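Day trips to Vomovano: what we found out
Tourism Geography project, second-year report

I picked Vomovano because my aunt used to rent a room there every September, and I remembered it as a sleepy hill town with one bakery and a lot of cats. Markos Tsoukalas wanted to do somewhere on the coast, but we'd have been fighting four other groups for the same places, so the hills won.

Some background first. Vomovano has 2,000 people living in it all year, most of them in the lower part near the bus stop. The upper town is the bit on the postcards – a chapel, a square with a fountain, and a long stone staircase that everybody complains about. Olives and goat cheese used to pay the bills. Now it's olives, cheese and visitors, and our question was how long those visitors stay and where they spend their money.

We handed out a one-page survey in the square and at the bus stop and got 171 back, which I was really happy with! Princess Cruzado, our tutor, had told us to expect a lot fewer. Of those, 62 people were staying at least one night. Everyone else was going back down the same day, mostly on the late afternoon bus.

The day visitors surprised me. I figured they'd rush up, take a photo and leave, but plenty of them had a full lunch and bought cheese to take home. What they didn't do was walk out past the chapel to the old terraces. Several told us they didn't know there was a path (there is, and it's lovely, but the sign is behind a parked van most of the day).

We also talked to the owners of 8 guesthouses and cafes. Mrs. Sotiropoulos, who runs the biggest guesthouse, said her summer is full and her spring is dead, and she'd happily swap some of one for the other. The cafe people were more worried about the bus timetable. If the last bus left an hour later they'd sell dinners, simple as that.

There are problems with our data. We only had an English survey sheet, so we missed a lot of people, and it rained hard on our second afternoon and the square emptied out. Markos thinks we should throw out that afternoon completely. I kept it in, but it's marked separately in the tables.
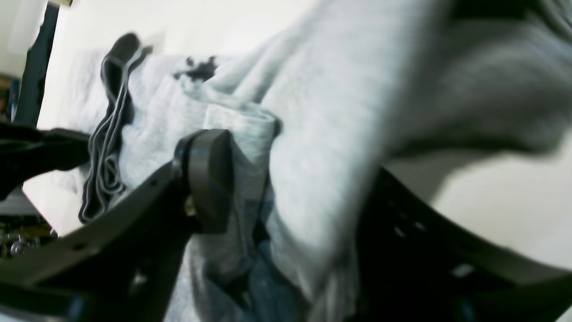 If I did this again I'd go in spring, when Mrs. Sotiropoulos has rooms free, and I'd get the survey translated before we left. I'd also ask people what they paid for lunch, because we forgot and it would have answered half our question.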